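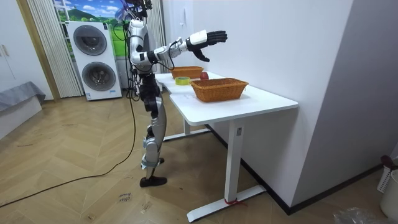

Wonance Humanoid Club - Frequently asked questions

Last updated Sep 15, 2024

Joining

Who can join?
Anyone enrolled on a course at the college, full time or part time, in any subject. Staff can come along to the open evenings but can't take a place on a team. If you are under 18 we need a signed consent form before your first session.

Do I need to know how to program?
No. About half of what we do in the first term is setting up tasks, running trials and writing down what happened. If you want to program, you will be taught enough Python to edit a task file and read a log. People who already program usually go straight on to the control group.

I study textiles / catering / history. Is that a problem?
No. Last year's task book was mostly written by students who were not on an engineering course.

How much does it cost?
Membership is £10 for the year. It covers consumables and your safety induction. Travel to the Seltano Cup is paid for separately and the club meets part of it, depending on how many go.

How much time does it take?
One evening session a week, plus a longer one on a Saturday in the run-up to the competition. You can miss sessions. If you miss three in a row without telling us, your place on the robot rota goes to the next person on the list.

Is there a waiting list?
For the robot rota, yes. For the club, no. You can join at any point in the year and do simulation work until a rota place comes up.

Sessions

Where do you meet?
Bettencourt Building, ground floor. Go in by the side entrance and follow the corridor past the lockers. The front doors are locked after 5.30 and the bell does not work.

What happens in a normal session?
We start with the checks on the robot, which take a while if the battery has been swapped. Then each pair gets a slot. You set out your objects, reset the robot to its start pose, run the task, log the result and reset. Pairs who are waiting use the desktops next door. The last part of the evening is for clearing up and filling in the shared log.

What should I wear?
Flat closed shoes. Long hair tied back, no scarves, no lanyards. Take off rings and bracelets if you are going to be near the hands. There are safety glasses in the drawer under the sink.

Can I bring a friend to watch?
Yes, if you tell us the day before. Visitors stay by the door while the robot is powered.

Can I film it?
You can film the robot. Ask before you film people. Please don't post competition runs until the results are out.

The robot

What sort of robot is it?
A full-size humanoid with two arms, two legs and multi-fingered hands. It belongs to the college and we have the use of it outside teaching hours.

Does it walk?
It can, but we don't use walking for the table tasks. It stands at the desk and the work is done with the arms and hands. There is a small walking group which has its own sessions and its own rules.

Who is allowed to operate it?
Anyone who has passed the induction, always in pairs. One person runs the task and the other holds the stop button and does nothing else. The person on the stop button does not look at a phone, log results or hand over objects.

What is the induction?
An hour in the room and a short written check. You need to know where the stop buttons are, how far the arms reach, how to move the trailing cables safely and what to do if the robot starts to lean. You can retake the check as often as you like.

What if I break something?
Tell us straight away and write it in the log. Nobody has been charged for damage so far. Finger parts wear out and we keep spares. What does cause trouble is a fault that was not written down and turns up in someone else's slot.

Why is there writing on the floor?
Some of it is from old position marks. Please don't add any more in marker. Use tape, and lift it when you have finished with it.

The tasks

What do you actually get it to do?
Mostly household jobs at table height: picking things up, moving them from one place to another, putting them into a basket, taking them out again. The current set uses baskets and small everyday objects such as an apple or a roll of tape.

That sounds easy. Is it?
Try it in simulation first and see. An apple rolls if a finger touches it before the thumb is in place. A roll of tape lying flat gives the hand very little to get hold of. A basket rim is just the right height to catch a wrist joint on the way in. Most new pairs spend their first two or three slots on the approach alone.

Can I bring my own objects?
Yes, within limits. Nothing sharp, nothing glass, nothing with liquid in it, and nothing heavier than 536 g, which is the weight of our heaviest test block. Put your name on it. Food goes home with you at the end of the evening or in the bin.

Can I move the desk?
No. The desk position is part of the task set-up and other people's results depend on it. If it has been knocked, stop and get it checked against the drawing on the wall of the desktop room. The same goes for the height.

What counts as a success?
The object is fully inside the target basket, the hand has let go and is clear of the rim, and nothing else has left the table. If a basket moves but stays on the table, that still counts, but write it in the notes column. If you have to touch anything during the run, it is a fail.

How many trials do I need?
For a task to go in the club's task book we want 75 logged trials with the same settings. Failed trials count towards this and must be left in. If you change a setting halfway, start a new sheet.

What is Dokeo?
The web page where we keep the logs. You get a login after induction. It is slow on a phone - use one of the desktops if you can. It also signs you out after a period of doing nothing and does not save what you had typed.

The Seltano Cup

What is it?
A student competition for manipulation tasks, held in November. Each team gets a published list of tasks and one task that is only announced on the day.

How are teams picked?
By trials logged and tasks finished. You need a pair, and both of you need to have passed induction. We usually send two pairs and one reserve. Being good at programming is not enough if you have not done the hours on the robot.

How did we do last year?
271 points, which put us in the middle of the table. We lost most of our marks on the unseen task. This year we are setting aside one slot a month for tasks the pair has not seen before.

Do we take our own robot?
No. The organisers provide one of the same type and we take our task files on a drive. Expect small differences in the arms. The first practice slot is for finding out what they are, so don't plan to use it for anything else.

Can it count towards my coursework?
Ask your tutor. Some engineering students have used their logs as evidence for the project unit. The club can confirm the hours you attended but we don't write reports for you.

Other questions

Is the room accessible?
Yes, it is step-free from the side entrance, and there is an accessible toilet on the same corridor. If you need the desktops set up differently, let us know and we will do it before you arrive.

Can I use the washing machine?
No.

What happens over the holidays?
The robot is shut down and nobody has access to the room. Simulation carries on as normal and you can log in to Dokeo from home.

My question isn't answered here.
Use the contact form on the college clubs page and choose Wonance from the list. We read messages on session days, so it can take up to a week to get a reply.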